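Dropped washers on the Asgate hand grippers: your questions

Updated in April for all sites using the Asgate hand-held gripper. Please read before your next recording session.

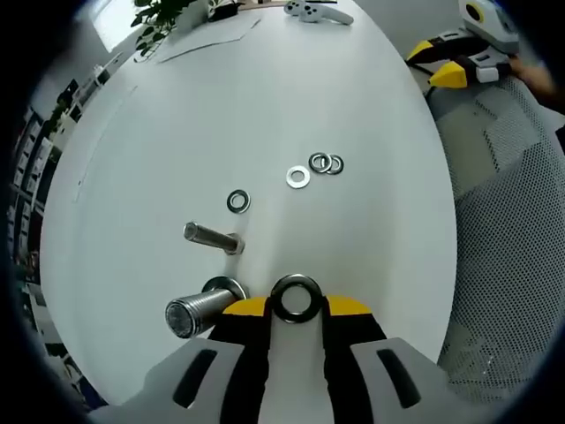 What is the fault?

The fingers lose grip on thin metal parts part way through a lift. Washers are the worst affected. The fingers close as normal and the part comes off the table, then the grip force drops and the part slips out or turns between the tips.

How was it found?

Staff at Rivthorpe noticed that washer tasks were failing far more often than bolt tasks. We went back through 561 recordings and found 13 where the part was dropped without the operator opening the fingers.

What causes it?

A small clamp screw inside the body works loose with use. Once it has backed out far enough, the finger linkage can move by up to 2 mm under load. That makes little difference on a thick part such as a bolt. On a washer it is enough to let go.

Does it affect the yellow tips?

No. We swapped the tips on two of the faulty units and the drops carried on. Worn tips should still be replaced, but new ones will not cure this.

Is it a safety matter?

Mostly it is a data matter, but there is a risk of pinching. Some people have been reaching in with their free hand to steady the part while the fingers are still closed. Please don't do this. Put the gripper down, open the fingers fully and then move the part.

How do I check my unit?

Close the fingers on a washer, lift it clear of the table and hold it still for 15 seconds. Do this three times. If the washer slips or turns at all, stop using the unit and put a red tag on it.

Can I tighten the screw myself?

No – it needs thread lock and a set torque. Tagged units go back to the Wulcombe workshop, where Harries fit the new screw.

What about recordings I have already made?

Keep them. Mark any unexplained drop as "grip fault" in the notes field and leave the rest of the entry as it is.

Can I carry on with bolts only?

Not on a tagged unit. Use a spare that has passed the check.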